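Household Robots Need House Rules, and They Need Them in Writing

By Erhan Tuncer

The draft guidance on service robots in shared homes, issued by the Didberg working group in May, runs to 90 pages. Seven of them deal with the kitchen. That balance is wrong, and it should be corrected before the text is adopted.

Most of the draft is concerned with movement across open floors: speed limits, stopping distances, the width of a hallway. These are sound provisions, carried over with little change from warehouse practice. A home is a harder place to write rules for. Its furniture is light, its appliances are often set on whatever stand was at hand, and its doors swing into the space where people walk.

Sinan Şimşekoğlu, who led the review of the draft at Gralludow, has argued that household tasks vary too much to be regulated one by one. He is right about the variety. It does not follow that general principles are enough. A installer in Srithong who must decide how hard an arm may press against an appliance needs a number, or at least a method for arriving at one.

Refrigerators are a good case. The draft treats them as storage, in the same clause as shelves and drawers.

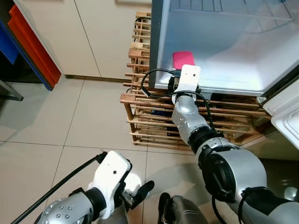 A shelf does not have a door that stays open while the arm is working, or a gasket that can be torn, or a front lip that invites contact from a wrist or a bracket. A small unit on a raised stand may also shift under a load that a full-size model would absorb. The clause should be divided, and contact with the body of an appliance should be covered separately from contact with the item being moved.

Cables deserve the same attention. The draft mentions them once, under maintenance. Loops at the wrist can catch on slats, handles and door bins, and slack should be checked over the full reach of the arm – with doors open as well as closed.

The Hondel proposal would add four short annexes on these points, at modest cost to manufacturers. Comments on the draft remain open, and the working group should accept all four.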